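Tema 4. Fibras, hilos y tejidos: lo que hay que saber antes de echar algo a la lavadora

Apuntes de la asignatura Materiales Textiles I
Prof. Babatunde Olatunji

Estos apuntes sustituyen a los del curso pasado, que tenían dos páginas repetidas y una tabla sobre el lino que en realidad hablaba del yute. Quien los haya fotocopiado de un compañero mayor que tire la página de la tabla. El resto sirve.

4.1. Fibra, hilo, tejido

Empezamos por el vocabulario, que es donde se pierden más puntos en el examen. Fibra es la unidad mínima: un pelo, para entendernos. Hilo es un conjunto de fibras o filamentos unidos, casi siempre por torsión. Tejido es lo que resulta de entrelazar hilos de forma ordenada. «Tela» es lo que dice mi madre, y mi madre no se examina.

Las fibras se dividen en naturales (algodón, lino, lana, seda) y químicas. Dentro de las químicas distinguimos las artificiales, que parten de un polímero natural, como la viscosa, y las sintéticas, que parten de un polímero fabricado, como el poliéster o la poliamida. Todos los años alguien escribe que la viscosa es sintética. Todos los años le quito medio punto y todos los años viene a reclamarlo.

4.2. La finura y sus unidades

El título de un hilo relaciona su masa con su longitud. La unidad del sistema internacional es el tex: gramos por cada 1.000 metros de hilo. Si una bobina contiene 2.530 metros y el hilo pesa 259 gramos, el cálculo es:

título = 259 / 2,53 = 102,4 tex

Ojo con la coma. Hay que pasar los metros a kilómetros antes de dividir, y pesar el hilo sin el cono. En la práctica del grupo de mañana salió una vez un hilo de coser que, según el informe, habría servido para amarrar un barco.

El decitex (dtex) es la décima parte del tex, es decir, gramos por cada diez kilómetros. El denier emplea nueve kilómetros, herencia de la seda, y sobrevive sobre todo en los paquetes de medias. Para pasar de denier a dtex se divide entre 0,9.

4.3. Microfibras

Se suele llamar microfibra a la fibra de menos de 1 dtex. Lo habitual es que sea de poliéster, de poliamida o de una mezcla de los dos. Una forma de obtenerla consiste en hilar juntos dos polímeros que se llevan mal y separarlos después, por medios mecánicos o químicos, de manera que cada filamento se abre en segmentos finísimos. Como matrimonio es un desastre; como proceso industrial funciona muy bien.

A igualdad de masa, cuanto más fina es la fibra, mayor es la superficie total. De ahí salen casi todas las propiedades que nos interesan: más contacto con el polvo y la grasa, y más espacios estrechos entre filamentos donde el agua sube por capilaridad. El poliéster por sí mismo absorbe poquísima agua. La que recoge una bayeta queda alojada entre las fibras, y por eso se escurre con tanta facilidad.

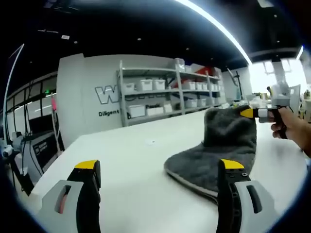 Fig. 4.1. Toalla de microfibra gris oscuro, de superficie afelpada y borde ribeteado en un gris más claro.

El ribete merece un párrafo, aunque en el manual no le dediquen ni una línea. Un canto cortado se deshilacha con los lavados, y algo hay que hacer con él. Las soluciones corrientes son el dobladillo, el sobrehilado, el corte por ultrasonidos (que funde el borde en las fibras termoplásticas) y la cinta cosida que envuelve el canto. Esta última da un acabado resistente, pero añade grosor, y si la cinta encoge de manera distinta que el cuerpo de la pieza, la toalla acaba ondulada como una hoja de lechuga. Conviene comprobarlo en muestra antes de encargar el rollo entero.

4.4. Gramaje

El gramaje es la masa por unidad de superficie y se expresa en g/m². Se corta una probeta de área conocida, se acondiciona en atmósfera normalizada y se pesa. Lo de acondicionar no es un capricho del laboratorio: el algodón y la lana toman humedad del ambiente, y una probeta pesada en agosto junto a una ventana abierta da lo que le apetece.

Un gramaje alto suele indicar un artículo con más cuerpo y más capacidad de retener agua, a cambio de un secado más lento. De la calidad de la fibra no dice nada. Se puede fabricar una toalla pesadísima con un algodón lamentable, y hay hoteles que lo demuestran a diario.

4.5. Lavado y conservación

El suavizante deja una película sobre la fibra. En una camiseta es cuestión de gustos; en la microfibra tapona los espacios de los que hablábamos en 4.3 y la bayeta empieza a empujar el agua de un lado a otro. Tampoco le sienta bien el calor excesivo, que puede deformar los filamentos más finos. Y conviene lavarla aparte del algodón, porque se queda con toda la pelusa que encuentra y luego la devuelve, generosamente, sobre los cristales.

En cada lavado, además, se desprenden fragmentos de fibra que van a parar al desagüe. La cantidad depende del tejido, de la edad de la prenda, de la temperatura y de la agitación, así que desconfiad de cualquier cifra única que os den en una sobremesa.

4.6. Caso para clase: el pedido de Pivell

La empresa Pivell pide ofertas de paños para limpiar vitrinas. Hida propone microfibra de rizo cortado con ribete cosido; Munshi, microfibra lisa cortada por ultrasonidos; Skasta, algodón «de toda la vida», que es como lo describe su ficha técnica, íntegra. Preparad una recomendación de 2 páginas como máximo. Tened en cuenta la pelusa, el riesgo de rayar el vidrio con el canto, el comportamiento tras lavados repetidos y lo que ocurre cuando el personal de limpieza usa suavizante, que lo usará.

No hay una única respuesta válida. Hay varias inválidas, y una consiste en recomendar los tres.

Lecturas y entrega

Repasad el tema 2 (polímeros) antes de la práctica de microscopía, sobre todo las secciones transversales. El informe se entrega en papel, grapado, antes de las 14:00. Los clips se pierden, y con ellos la segunda página, que suele ser la de los cálculos.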